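Notebook, Wednesday, May
Dellurthorpe desk, backtesting

8:40 am. Coffee, then straight into the silver run. I left the job going overnight and it finished, all of it, first time this month! So today is reading day.

Reminder of what we're after, for whoever opens this later. We want to know if the gold/silver ratio is any use for timing silver purchases, or if it just feels useful when you look at a long chart with a pencil in your hand. The rule under test is as plain as I could make it: when the ratio closes above 70, move from cash into silver. Hold until it closes below the exit line. Go back to cash. Data starts in 2000, daily closes, no leverage, no shorting, no clever position sizing. I want to see the bare rule first and dress it up later.

Inputs are the Nitico price files, cleaned with the Sesley script (the new one, not the one in the old folder, please delete the one in the old folder). Portfolio code is Ra, current branch.

9:15. First surprise, a good one. The rule doesn't trade much at all. I'd pictured it flapping in and out every few weeks, but the ratio is a slow animal. It drifts above the line and stays there for ages, and then silver wakes up and the whole thing unwinds in a hurry. Lovely to see it in the trade log, long flat stretches with nothing happening and then a burst. It also means our sample is small, and I need to keep saying that out loud. A handful of round trips isn't proof of anything, however nice the curve looks.

And the curve does look nice. I'm trying not to fall for it.

9:50. Things I checked before letting myself get excited:

Timestamps. Gold and silver closes have to come from the same moment or the ratio is garbage. They do in the Nitico files, except on half-day sessions, where silver was carrying the previous day's close. Sesley now drops those days. Reran a short window both ways and the signals moved by one day in one place. Fine.

Look-ahead. Signal on the close, trade on the next open. I had this wrong in the March version, where it was buying at the same close it used to make the decision, and that was worth an embarrassing amount of the return. Fixed in Ra, and there's a test for it now that fails loudly if anyone puts it back.

Spreads. This is the one I'd been putting off. Silver costs more to get in and out of than gold does, and if you're talking about coins or small bars it costs a lot more. The run uses a spread for paper silver only. Do not show the curve to anyone who buys coins without saying so!

10:30. Moved the entry line up and down to see how touchy the result is. This was the fun part. With the line a bit lower the rule buys earlier and sits through more pain, but it still comes out in one piece. With the line a lot higher it hardly ever buys, and then one single trade makes up nearly the whole result. I don't trust that at all. What I do like is that there's a broad middle where small changes to the line make small changes to the outcome. No cliff edges. That's the most encouraging thing in the notebook since we started on this.

The exit line is another story. Very touchy. Shift it a little and you either catch the big run in silver or step off right before it. I suspect the exit should depend on silver's own price trend and leave the ratio out of it, but that's a second rule, so a second test. Writing it down so I don't sneak it in.

11:20. Split the history into 3 blocks and ran each one alone, starting from cash. The first block is great, the middle is dull, the last one is rough for a long while and then recovers. So the rule has bad years in it, plural, and anyone following it for real would have had plenty of time to give up. I want the drawdown chart on the same page as the return chart whenever we share this. Same size, too.

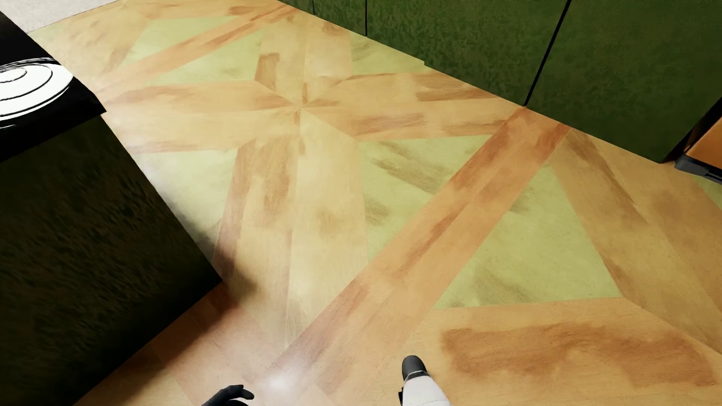
Something I keep turning over: the ratio can fall in two ways. Silver can go up, or gold can go down, and the rule treats these as the same event. They feel completely different if you're holding silver when it happens. In the second case you can be "right" about the ratio and still lose money. I tagged each exit by which leg did the work, and the good trades are all silver going up. Obvious once it's on paper, but I hadn't had it laid out trade by trade before, and it's really satisfying to see it so cleanly.

1:10 pm. Back from lunch. Compared against three dull alternatives: hold silver all the way, hold gold all the way, hold half of each and rebalance every 6 months. Plain gold is hard to beat, annoyingly. The ratio rule has the edge over plain silver, mostly by being in cash during the ugly parts. The half-and-half mix does far better than I'd have guessed for something a person could run from a kitchen table, and I want to spend more time on it.

Cash return matters more than I'd allowed for. We had cash earning zero. The rule sits in cash for years at a stretch, so that's not a rounding error. Need a short-term bill series in Ra before the next full run.

2:45. To do:
- bill series for the cash leg
- spread table with a separate line for physical silver
- exit on silver trend, as its own test, own folder
- rebalanced mix with different intervals
- rerun everything from a few different start dates, to see how much of this is luck in where we began
- delete the old Sesley script (second reminder)

3:30. Started the start-date runs. They're slow, so they can go through the night again. If the middle range of entry lines still holds up from every start, I'll be very happy tomorrow morning. Plots saved under the silver folder, log file next to them.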